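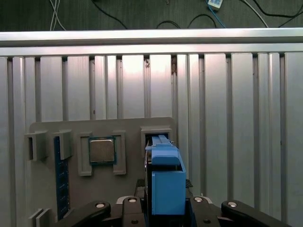

A reader of the May entry wrote that the buoyancy workshop at Whitcombe Quarry had been scheduled too early in the course, and that students should complete all of their open water skills before attending it.

June | Posted by the author

The comment deserves a considered reply. Under the present plan, the workshop follows the 2 shallow dives and precedes the navigation dive. Students who hover poorly tend to stir up the silt near the Zurlow platform, and visibility for the next group suffers. Early correction of weighting has reduced this problem in my own classes. 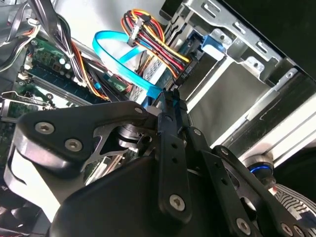
Photo: Flodora Media

Each workshop session lasts 60 minutes in the water. Students begin with a weight check at the surface, then practice slow ascents along the line. Tanks should read no less than 2000 psi at the start – those below that pressure are to be exchanged at the filling station before the briefing.

The boat Catia remains out of service until its inspection has been completed. All training dives will enter from the shore ramp in the meantime.

This site uses cookies. By continuing to browse, you accept their use.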